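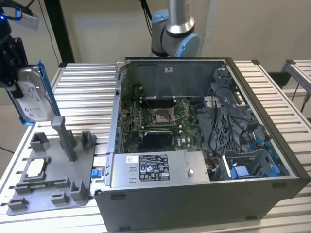 Old Dell tower, side panel off.

yichen_x
Good evening. In October our office closes and I must decide about 2 old towers. The recycler Haltis pays by weight. My colleague says to sell the parts one by one. Which is better?

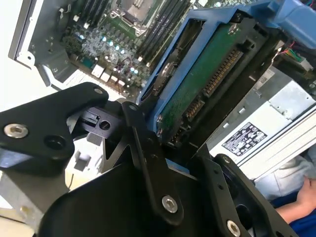
Daiane Araújo
Sell the parts, but never the drives. Wipe them and keep them.

yichen_x
Thank you. The drives hold 160 GB each, so they are small anyway.
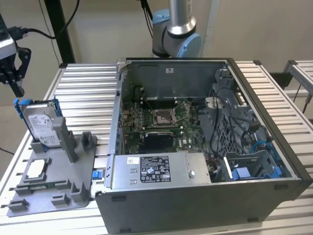

I also worry about the shipping. A heavy box to another state can eat all the profit.

nulladico
I disagree with Daiane. I listed parts for three months and sold one fan. Take the Haltis money.

Daiane Araújo
Maybe your prices were too high – buyers compare everything.

yichen_x
I think I will try the local board first, until the end of the month.
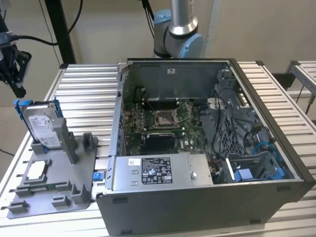

If there are no offers, everything goes to Haltis, except the drives.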